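Drying racks deserve a line in the kitchen standard 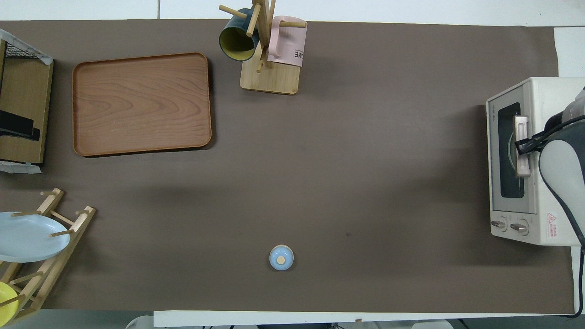

Magnus Crichton
Columnist, fittings and small housewares

The Rillholm guidance on small kitchens gives 15 pages to worktop depth and two sentences to where washed crockery goes. The proportions are wrong. In a flat with one run of worktop, the draining area governs how much of the surface can be used for cooking, and it should be specified at the same stage as the sink.

The usual objection is that storage of this sort is furniture and belongs to the tenant. I do not find that persuasive. A wall cupboard is also storage, and its height, fixing and load are all set down before anyone moves in. A mug hung from a peg takes up air above the worktop. The same mug upside down on a cloth takes up the worktop itself, and traps moisture under its rim unless it is propped.

Kirsty Naylor's survey for Brutorberg, published last May, covered 226 rented flats. Almost half had less than 400 mm of clear surface beside the sink. Her report recommends a ventilated rail or stand position, with a wipeable base, in every kitchen below a set floor area. The cost per flat is small when the work is done with the tiling and considerable when it is done afterwards.

Rillholm's reply was that the clause would be hard to inspect. It would be checked with a tape measure, as the socket heights are. The draft is open for comment until January 2, 2022, and the paragraph to cite is the second under "Wet areas".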